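Estcombe Upholstery Cleaner — Set-Up and Use
Section 2: Before You Clean
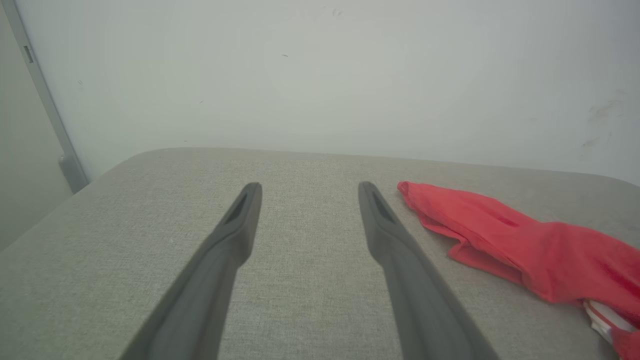

Find out what your furniture is covered with before you fill the tank. Look for the fabric care tag, usually under a seat cushion or stapled to the underside of the frame. Flat, finely woven covers in pale colors, such as the light gray fabric in the picture, show water rings and dye stains more easily than dark or textured ones, so test them first even if the tag allows water. Take everything off the seat too. A red cloth like the one lying on the fabric should be picked up before any water goes near it, as colored cloth can bleed into a damp cover.

Care tag codes

W — Water-based cleaner may be used. Continue with this section.
WS — Water-based cleaner or solvent may be used. Continue with this section.
S — Solvent only. Do not use this machine.
X — Vacuum only. Do not use this machine.

If there is no tag, contact the furniture maker. Do not guess from the look of the fabric.

2.1 Preparing the furniture

1. Remove loose cushions, throws and pillows.
2. Vacuum the whole surface with a dry upholstery tool. Go along the seams and down into the gap behind the seat. Crumbs and pet hair left in place will turn to paste and block the suction nozzle.
3. If the furniture stands against a painted wall, pull it forward far enough to walk behind it. Spray can mark flat paint.
4. Put a plastic sheet or old towels on the floor under the front edge.

2.2 Testing for colorfastness

1. Choose a spot that does not show, such as the back of the skirt or the underside of a cushion.
2. Mix a small amount of Adjei Fabric Solution with warm water at the strength given on the bottle.
3. Dampen a plain white cloth with the mix and press it on the spot for one minute. Do not rub.
4. Check the cloth. If any color has come off, stop.
5. Let the spot dry completely and check it again in daylight for rings, shrinking or a change in the nap.

Note: Zippered cushion covers should be cleaned on the cushion. Do not take them off and put them in a washing machine unless the tag says you can.

2.3 Filling the clean water tank

1. Switch the machine off and unplug it.
2. Lift the clear tank straight up by its handle.
3. Unscrew the cap and fill with warm tap water to the line marked FILL.
4. Add the Adjei solution. Use one capful for light soil and 2 for heavy soil. More than this leaves a sticky residue that attracts dirt.
5. Replace the cap hand-tight and set the tank back until it clicks.

CAUTION: Never use boiling water, bleach, vinegar or laundry detergent. Damage from these is not covered by the warranty.

2.4 Fitting the hose and nozzle

1. Push the hose cuff into the port on the front of the machine and turn it clockwise.
2. Slide the wide nozzle onto the other end. For arms and corners, use the Fomside narrow nozzle (sold separately, part 255).
3. Hang the hose on its hook — a hose lying on the floor can drip when the machine is first switched on.

2.5 Drying time

Allow at least 8 hours before anyone sits down. Open a window or run a fan across the surface. Stand loose cushions on edge, and turn them halfway through. In humid weather, for example in July, leave them overnight. Do not use a hair dryer or place a heater close to the fabric.

If a ring appears as the cover dries, dampen the whole panel lightly from seam to seam and go over it with suction only.

For spare parts or help with a missing care tag, write to Lamisi Amissah, Customer Support, at our Brulldale office. Include the model number from the plate on the base of the machine.

Continue to Section 3: Cleaning.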